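The folding table, again

Wednesday, August 12, 2026

Quick one tonight because the dishes are still in the sink and I want to get this down before I forget what I decided.

So. The table. For anyone who missed the last post, we gave up on the big dining table in the spring (too long for the room, you had to go sideways to get to the window) and it went to my cousin. Since then it's been a folding one. Square, shiny, marble pattern, red edge. Paid 37 dollars for it at the Harms closing sale and I've had more comments on it than on anything else I own. Half of them rude.

I like it! I liked it in the store and I still like it. My grandmother had a counter with that kind of loud swirly pattern and you could spill an entire bowl of lentils on it and not notice till Tuesday. Not a selling point for hygiene maybe. But it's cheerful at six in the morning.

What I hadn't thought through is that a small table makes you pick. With the old one everything just lived there. Mail, charger, the fruit bowl, a pile of coupons from Umell that expired in October, the good salt, the bad salt. Now if the mail is on the table there's no dinner on the table. So the mail went. Then the salts. Then I started on the silverware drawer, which is where it got out of hand.

I had 9 people's worth of silverware for 2 people. Some of it from my mother, some from the old apartment, some I beleive came home from potlucks by mistake. Three different sizes of fork that all claim to be the dinner fork. Pulled the whole lot out Saturday, washed it, sorted it into keep and go. Took most of the afternoon, and I stopped twice for tea.

Rule I ended up with: if I reach past it, it goes. I reach past the heavy ones with the fancy handles every single day. They're beautiful and they're miserable to eat soup with. Into the box for my sister. The plain ones stay. The tiny dessert spoons stay too, don't ask, I use them for yogurt.

Cups next. Same idea, shorter fight. We had a cabinet full of glass ones and guess which get used. The plastic. They bounce, they don't sweat all over the table, and with the colors you always know whose is whose. Glass ones are on the top shelf now for company.

Setting the table takes no time at all these days. Fork, spoon, cup, sit down.
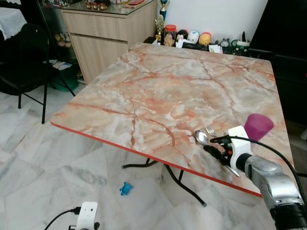 Essam Fahmy wrote back after the last post that I should stop buying tables that fold, full stop, because the legs go first and then you've got a nice top and nowhere to put it. He had a Kodley one that lasted a single winter. His advice was to get something with four proper legs bolted on, even secondhand, even ugly, and put a cloth over it.

Fair. I've thought about it. But a bolted table doesn't go behind the door when my nephews want to sleep on the floor, and mine does. The legs are black metal, bent tube, they cross over underneath, and so far so good. I do lift it to move it instead of dragging, and I tighten whatever can be tightened when I remember. We'll see. If it collapses under a pot of stew I will report back and Essam can have his moment.

Couple things people asked in the comments:

Does the shine scratch. A bit, if you look along it toward the window. I use a mat under anything heavy. Spoons and forks straight on the top, no mat, no problem yet.

What do I clean it with. Dish soap and a rag. Tried a Casside spray, made it streaky, went back to soap. Wipe it dry or you get marks.

Do two people really fit. Yes. Three also. Four if everyone likes each other and the serving dish stays on the stove.

How did I get the drawer to stay tidy. It hasn't been a week, ask me later. I cut up a shoebox for dividers and they're already leaning. Might buy a real tray. Might not.

Next on the list is the cabinet over the fridge, which I haven't opened properly since we moved in. There's a fondue set in there, I'm pretty sure. Also a bag of bags. If anybody wants a fondue set and lives close enough to pick it up, say so below before I lug it to my sisters with the forks.

Ok, dishes.

1,147 views 37 shares 9 comments

Contact | © 2026 All rights reserved | Back to top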